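Petites créances, suite (et toujours pas fin)

Bon. Vite fait avant de repartir au boulot. Reçu en mars le courrier du conseil de Brarcombe, deux pages. Ils proposent 525 euros « à titre purement commercial ». Sur 2000 réclamés. Et sans reconnaissance de responsabilité, évidemment.

Appelé Nabil Shboul dans la foulée. Son avis : ne rien signer, surtout pas la clause de renonciation en bas de page. Répondre par écrit, recommandé, en rappelant la mise en demeure. Le devis Ostero est dans le dossier, celui d'Abeysekara aussi, 215 euros d'écart entre les deux, on garde le plus bas pour pas se faire attaquer là dessus.

Conciliateur à 14 h, salle du fond à la mairie. Gratuit. Si ça échoue il fait un constat et je saisi le tribunal avec. Délai ? Aucune idée, on m'a dit plusieurs mois.

Le soir, rien fait. Un peu de ménage, le dossier est resté dans le sac.
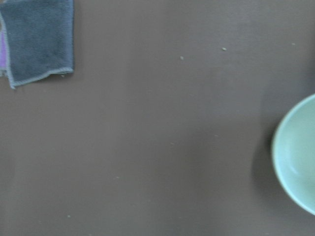 Ce qu'il me manque encore

Le contrat signé (l'original, pas le scan). Les mails de Sindness. La preuve du virement de 100 euros, à redemander à la banque demain matin.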